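Breakfast belongs on the table, and so does the thing that cooks it. I used to keep ours by the stove and eat standing up. Since June the mint-green cooker has lived on the dining table, grill on the left, pan on the right, plate right in front.

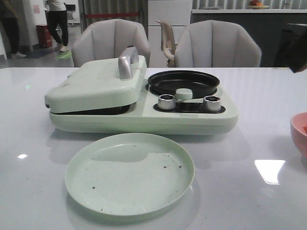 Ludivine Ferrand wrote to me that a hot appliance has no place where people eat, and that a stove already does all of this better. Fair enough on the stove. Mine heats a bigger pan and does it faster. But with the stove, the cook gets up every 2 minutes and the eggs arrive after everyone else is done.

A small pan also keeps the meal small. You cook a couple of pieces, eat them, and cook a couple more -- no platter going cold. 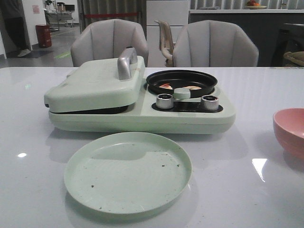

Baptiste Joly asked who wipes the crumbs out of the hinge, and said he sold his for 24 dollars over exactly that. I wipe mine, with a damp cloth, once it has cooled. It takes less time than scrubbing a skillet, and I'm already sitting there with my coffee.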